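Looking After a Tabletop You Use Every Day

I have wiped a great many tables in my life, and I still catch myself doing it wrong when I'm in a hurry. You grab whatever cloth is in the sink, you give the thing a swipe, and by March, when the sun comes in low through the kitchen window, there is a gray film over everything and you wonder where it came from. Mostly it comes from soap. We all use too much of it, me included.

For everyday cleaning, a soft cloth wrung out in warm water will do nearly all the work. If there's grease, add one small drop of dish soap to a whole bowl of water – one drop, please, and put the bottle away before you're tempted. Wipe along the grain, rinse the cloth, wipe again, then dry with an old tea towel. The drying is the part people skip, and it makes more difference than anything you can buy.

Sticky spots

Jam, syrup and the like want patience more than muscle. Lay a warm damp cloth over the spot and go put the kettle on. After 5 minutes it should lift with a fingernail held behind the cloth. For candle wax I do the opposite and set a bag of frozen peas on it, then ease the wax up with an old plastic card. Please leave the butter knife in the drawer. I have a scratch the length of my thumb that reminds me of the butter knife every single morning.

Price labels are a nuisance of their own. A dab of cooking oil, left to sit while you do something else, and then a wipe with slightly soapy water. Try it first on the underside if you aren't sure how your finish will take it.

Things that stand in one place

Lamps, fans, fruit bowls, the radio – anything that never moves will leave its mark sooner or later. Grit creeps in underneath, and then one day you turn the lamp a little to read by and you've drawn a lovely curved line. I lift mine every 14 days or so, wipe the table, wipe the foot of the lamp as well, and set it down an inch or two from where it was. Pick it up with both hands if it's heavy, and don't slide it!

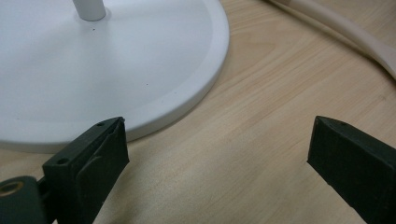 Mieke Vermeulen wrote in to say that she sticks felt dots under everything and hasn't had a scratch in 7 years, but that the cheap ones collect crumbs and have to be peeled off and replaced now and then. She also warns against rubber feet on a varnished top, having had a set leave dark rings she never did get out.

I've gone over to felt myself after reading that. Cut it a touch smaller than the foot so it doesn't show, press it on firmly, and leave the lamp lying on its side on a towel overnight so the glue can take hold before there's any weight on it.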